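*For readers aged seven and up – grown-ups are welcome too!*

# What happens when robots come to work at the laundry?

Have you ever stayed in a hotel and found a clean white towel waiting for you, folded as neatly as an envelope? Somebody had to wash it, dry it and fold it, and in the seaside town of Cladadport that job belongs to a laundry called Clirevholm. It is a big, steamy, noisy sort of place (you would probably smell the soap from the bus stop) and it sends out 3000 towels every single day. Goodness, that's a lot of folding!

For years and years, all of that folding was done by hand. Then, last September, two folding machines arrived on the back of a lorry, and everybody came out to have a look at them. The machines are called Nisels. You feed a towel in at one end, and out it comes at the other, folded in nine seconds.

## Did the people have to go home?

Lots of children ask this, and it's a very good question. Clirevholm has 40 workers, and when the Nisels came some of them were worried, because a machine that does your job can feel a bit like somebody sitting down in your chair. At some workplaces people really do lose their jobs when machines come, and that can be very hard for them and their families. At Clirevholm everyone stayed, but quite a few had to learn new things. Some now look after the Nisels, which get into a dreadful muddle if a towel goes in crooked. Others moved to the little repair room, where the work is different nearly every day.

In the repair room you might find an ironing board being used as a table, because it's just the right height for standing at. All sorts of things from the washrooms end up there to be looked over, even the soap dispensers. A person picks one up, tips it to one side, feels the pump with their fingers and peers into any openings. Hands are marvellous at this kind of job – they can hold something firmly and gently at the same time.
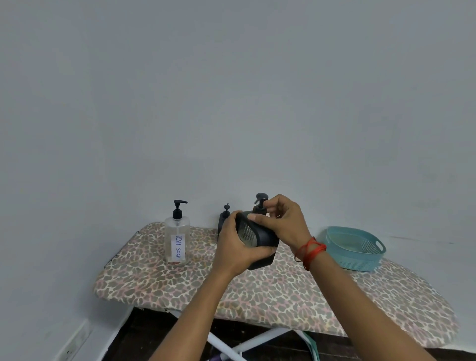
## Why can't a Nisel do that?

A Nisel knows about towels and nothing else. If you gave it a soap pump, or a shirt with a button missing, it would simply stop and flash its orange light until someone came to help. Machines like this are happiest when every job is the same as the one before.

People get tired and bored doing the same thing over and over, and their shoulders ache too. One of the folders, who came to Cladadport from Guimarães in Portugal, says her arms feel much better now, though she does miss chatting across the folding table. The Nisels are so loud that you have to save up your stories for teatime!

## Something to try at home

Ask a grown-up if you can fold some towels, and see whether you can make them all match. Then try folding a jumper the same way, and after that a sock. Which one needed you to stop and think?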